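4.3 手持夹爪的装配、标定与日常维护

本节只讲手持夹爪这一件。机器人本体的标定见 4.1,上位机软件见附录。写得比较碎,基本按维护记录整理,先后顺序就是我们拆装时的顺序。

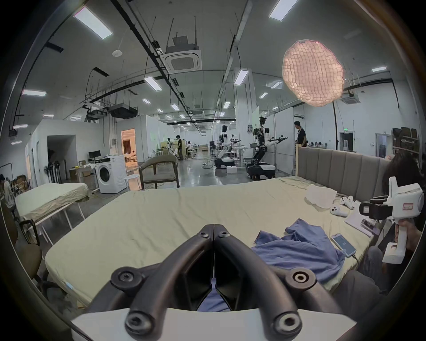 先说底板。两根手指都从底板上起,底板不平,后面全部白做。早期一批底板是打印件,翘曲,放在玻璃上按一角另一角会抬。当时没在意,装完指根照样能拧紧,结果手指合拢之后指尖前后错开,夹薄布时总有一侧先滑。后来统一改成装之前先在玻璃板上检查,能透光的不用。翘得轻的可以压平再退火,但退火后孔距会变,还得重新过孔,不如重打一块。

底板换新必须重做相机外参。这一条写在最前面是因为漏得最多。只换手指不用重做外参,但要重采闭合零点,见 4.3.3。

4.3.1 手指

手指为黑色塑料件,带横筋,筋的作用是让指身受力时弯而不折。螺钉座是圆的,螺栓沉头。沉头这一点改过一次:第一版螺栓头露在外面,收床单、叠衣服一类任务里布料线头会挂上去,操作员一扯,整段轨迹就多出一个抖动。改沉头后这类抖动基本不再出现,偶尔还有,多半是螺栓没拧到底。

拧紧顺序。先把两侧手指都带上螺栓但不吃力,手柄扳到闭合,让两指自己找到对方,保持闭合,再对角交替上紧。不要先把一侧拧死再去凑另一侧。先拧死一侧的做法看起来也能合上,可是缝会斜,上窄下宽或者反过来。松开手柄再合一次,缝如果变了位置,说明指根还在走,拆下来看垫片。

缝的检查方法很土:闭合,对着亮处看,从指根看到指尖。正常状态是中间一道窄缝,宽度一致,指尖部分随弧度张开。图4是第一视角下闭合时的样子,左右两指在中线相接,往上朝指尖弯出去,标定软件里的模板匹配用的也是这个姿态。模板匹配对背景有要求,缝里透出来的东西颜色不能太深。指身是黑的,背后若是深色布,边缘就糊在一起,算法给出的指间距会跳。图4中两指之间露出的是蓝色布料,和黑色指身分得开,可以直接用。换成黑T恤就不行,试过。

螺纹胶只点在螺栓中段。点多了会溢到螺钉座里,下次拆时把座子一起带裂。塑料件对某些螺纹胶还会发脆,用之前先在废指上试,隔一夜掰一下。Adelino Vieira 负责的那批手指里有一根就是这么裂的,裂纹很细,在横筋根部,装着看不出来,用力合的时候会有一声轻响。听到响声直接换,别粘。粘过的手指刚度左右不对称,采出来的开合曲线一边快一边慢,训练那边查了很久才查到硬件头上。

指面的摩擦层另说。摩擦层贴在内侧,边缘必须收到指面以内,外露的边会卷。卷起来以后,夹纸还好,夹布就会把布带进缝里。布进了缝,闭合读数偏大,控制器以为手里还有东西,后面一步"松开"的判断就会晚。处理方法:整条撕掉重贴,酒精擦干净,压住等胶固化。不要只剪卷起来的那一小段,剪完的地方过不了几天又卷。

4.3.2 手柄与外壳

外壳白色,方盒形,侧面有小标签,手柄在下方。外壳拆装时最容易出问题的是走线。线从转角处过,外壳合上时稍不注意就压到。压到不会马上断,表现为手柄转到某个角度编码器读数掉零,再转回来又好了,操作员往往以为是自己手滑。判断方法:夹爪不动,只摇手柄,看读数曲线。有毛刺就开壳。

开壳前先断电。断电后再拔排线,拔的时候捏插头两侧,不要拽线。排线插座的卡扣很脆,断了之后可以临时用胶带压住,撑到当天采完,晚上必须换,胶带压的触点受热会松。

标签上写编号,编号和标定文件一一对应。两把夹爪同时上场是常态,一人一把,在同一张床的不同侧干活,图4就是这种情况,右边那把从侧面伸进来,黑色夹口朝向床面。这时最怕拿错。手感上两把没区别,拿错了也能正常录,录完的数据格式也对,只是外参用了另一把的。这种错误没法从单条轨迹看出来,要把同一目标物在两把夹爪里的位置放到一起比才会发现,发现时一般已经录了一上午。因此每次开录前扫一次标签,文件名由扫描结果生成,不允许手输。标签磨花了就换,不要凭印象。

握持。操作员的手应握在白色手柄上,手指不要搭到外壳底部。搭上去会挡散热,也会在长时间录制后把外壳底部的两个卡扣顶松。卡扣松了外壳会有一点晃,相机跟着晃,图像里看着像是手抖。Torres 给出的建议是在手柄上加一圈凸起,让手自然停在下面,我们照做了,有效,但手小的操作员反映硌,后来把凸起改成软胶。

4.3.3 闭合零点与开合行程

零点每天采。开机后先空合,再空开,重复 5 次,取中位数。不取平均是因为第一次往往偏,润滑脂一夜没动,阻力大。重复里面如果有一次明显离群,不用删,中位数自己会处理;如果离群的超过一次,停,去查指根。

行程标定用量块。从小到大夹一遍,再从大到小夹一遍,两条曲线应当重合。不重合即有回差。回差来源主要在连杆销,其次是编码器磁铁松动。销子磨损后的特征是两条曲线平行错开,磁铁松动的特征是某一段突然跳一下,后面又正常。两种混在一起也见过,先换销子,再看磁铁,别反过来,磁铁重新粘过以后角度基准就变了,前面的曲线全部没有参考价值。

标定结果写入文件后,要求拔电重启再读一遍。这一步是补的教训。2020年6月1日那天的固件更新之后,写入命令返回成功,但实际只写进了缓存,断电就没了,当天采的数据全部带着出厂默认值。固件后来修了,重启复读的规矩留了下来。

验收动作是连续开合 100 次,不报错、零点不漂。途中听声音。正常声音是均匀的,摩擦声变尖说明缺脂,咔哒声说明销子或齿有问题。声音这件事很难写成标准,新来的人听几把好的、再听几把坏的,就知道了。

润滑脂只用塑料兼容的那种,量要少。多了会顺着指根往外爬,爬到底板上,再沾到床单上。浅色床单上一道油印,后面所有图像都有,视觉模型会把它当特征学进去。这件事在 Dridthorpe 的数据里发生过,后来那一部分不得不整段剔除。

4.3.4 相机与视野

相机相对底板固定,视野下方中间必须完整看到两根手指,指尖不能出画。指尖出画的数据在接触判断上没用。固定螺钉上紧以后用漆笔划一道线,线跨过螺钉头和底座,之后只要看线对不对得上就知道动没动过。划线很省事,强烈建议。

外参用棋盘格做。棋盘格板要硬,纸打印贴在纸箱板上的不算。拍摄时绕着板子走,近处远处都要有,倾斜要够。常见错误是所有图都正对板子拍,重投影误差很小,看着漂亮,一上实物就偏。判据:另外留出 18 张不参与求解,只用来验证。验证误差明显高于求解误差就重拍,别调参数去凑。

曝光要锁。场地顶上是成片的矩形灯板,白天灯全开,另有一盏落地的圆形大灯,颜色偏粉白,夹爪一抬起来就可能把它收进画面。自动曝光碰到亮灯会整体压暗,手指本来就是黑的,一压暗就剩一个轮廓,横筋和螺钉座全看不见,模板匹配跟着失败。锁曝光时以床面为准,床单是浅米色,容易过曝,所以锁之前把夹爪朝向床面停几秒,等直方图稳了再锁。锁完抬头看一眼灯,灯过曝无所谓。

白平衡同理,锁。混光环境下不锁的话,同一块蓝布在床头和床尾会是两种蓝。

镜头清洁每半天一次。镜头离手近,指纹多。用气吹,再用镜头布,不要用衣角。擦完看一眼漆线,擦镜头时手重也会把相机拧动,虽然很少,碰到过。

4.3.5 场地内的注意事项

夹爪单独在台上都好,一到场地就出毛病,这是最常见的抱怨。多数和环境有关,列几条经验,没有严格做过对照。

线。床面上常有手机和细线,夹爪扫过去会带到。手机屏幕亮着时还会在图像里形成一块高亮,位置又不固定。录制用的手机能放纸上就放纸上,边界清楚,后处理时好遮掉。线头不要朝向夹爪活动的那一侧。

布料。床单有褶没关系,本来就要有褶,铺得太平的数据泛化差。目标布揉成一团放在半边床上,一角翘起来最好抓,初学者从翘角开始练。抓的时候指尖先到,指身后到,不要整个夹爪压下去,压下去底板会蹭床,底板前沿的倒角就是这样磨圆的。倒角磨圆本身不影响使用,磨到露出孔边就要换。

小件。床上的游戏手柄这一类硬件夹起来负载集中在指尖,对指面磨损大于布料。夹硬件和夹布不要混在同一副手指上做寿命统计,混了以后曲线没法解释。我们前期混了。所以本文不报告手指寿命,只报告更换原因。

人。同一张床旁边常站着人,多把夹爪同时动作,加上大厅里还有几台人形机器人,底盘是黑色的轮式或移动底座,手臂伸出来占地不小。手持夹爪的操作员眼睛盯着床面,容易往后退。规定是手持组和机器人组之间口头打招呼再换位,机器人要挪底盘时手持组先停录。停录不要关机,关机要重采零点。

无线。机器人多了以后信道挤,夹爪时间戳会抖。时间同步走有线的没这个问题,但有线又碰到前面说的线的毛病。目前折中:录制开始和结束时各做一次对时,中间靠本地时钟,事后线性校正。温度变化大时本地时钟漂得厉害,夏天空调刚开那一阵最明显,所以等室温稳了再录。这个做法比较糙,能用。

4.3.6 故障与更换流程

出故障先拍照再拆。很多问题一拆就没了证据,例如垫片装反,拆下来放桌上谁也说不清原来朝哪边。照片至少包括缝、指根、标签。

拆卸顺序与按装相反:摩擦层、手指、外壳、排线、连杆。其中手指必须成对拆、成对换。单换一根也能用,但新旧两根的弯曲程度不同,合拢后缝会往旧的那一侧偏,图像里的中线就不在中线上了。成对换下来的旧指,好的那根留着做强度试验,不回到备件盒。备件盒里混进旧指的事情出过,后果是有人花半天装了一把新夹爪,性能和坏的一样。

备件由 Disotska 供应连杆和销子,手指自己打印。打印方向影响很大,手指要侧躺着打,横筋方向和层方向错开。立着打的看起来表面更好,受力后沿层裂开,裂口很整齐。支撑去掉以后螺钉座内壁要修,修的时候不要扩孔,孔一大螺栓就会找不到中心,回到 4.3.1 说的斜缝问题。

每副手指打印后放置一段时间再装。刚打完的件尺寸还在变,我们从三月开始执行放置,之前装的那些零点每天都往同一个方向走一点,放置以后这种单向漂移少了。没有测得很细,记录里的温湿度缺了一部分。

维护频率:零点每天,外参每周以及每次拆底板或动相机后,润滑每周,销子按回差决定。备用夹爪保持 4 把已标定状态,存放时手柄松开,两指自然张开,不要合着放。合着放时间长了指尖会有永久变形,尤其是夏天放在窗边的。存放架上每把前面写标定日期,过期的先标再用,赶时间也不例外。赶时间的时候跳过标定,后来返工都更久。

更换完成后跑一遍短流程:空合看缝,量块走一个来回,棋盘格验证,抓一次翘角的布再放开,回放看图像。回放这一步要在显示器上看,不要在手机小屏上看,小屏看不出缝斜。全部通过后在记录里写更换原因,原因用固定词表,不写"坏了"。

词表目前有:裂、滑、卷边、回差、掉零、缝斜、卡扣松、相机动、标签错。其余写"其他"并附一句话。Zollatville 复现我们流程时增加了"异响"一项,我们觉得有用,但和"回差"有重叠,同一把夹爪两处可能记成不同的词,跨场地统计时需合并处理。合并规则:有曲线证据的归回差,只有声音的归异响,两者都有的归回差并在备注注明。

4.3.7 对数据的影响

硬件问题进到数据里大致有两种样子。一种是明显的,轨迹断、读数掉零、时间戳倒退,脚本能自动筛掉。另一种是慢的,零点一天天走、缝慢慢变斜、相机松一点点,单条看都合格,合在一起分布偏了。后一种脚本筛不出来,只能靠维护记录反查。因此每条轨迹都存了当时的夹爪编号、手指批次和最近一次标定文件名,哪怕后面发现问题,也能按批次剔除,不用全部重录。

剔除时以手指批次为单位,不以操作员为单位。曾经按操作员剔过一次,剔完问题还在,后来发现是那几天大家轮流用同一把夹爪。再往前的数据没存手指批次,只能按日期估,训练时给了较低权重,详见 5.2。

另有一个没解决的问题。夹爪闭合读数在夹多层布时和夹薄纸板时可能相同,但手指弯曲形状不同。目前只记录手柄侧的行程,指身弯曲只能从图像里看。横筋的间距理论上可以拿来估弯曲,初步试过,光照一变就不稳,锁曝光之后好一些,样本还太少,这里不给结果。下一版底板预留了应变片的走线槽,槽的位置避开螺钉孔,深度还在改。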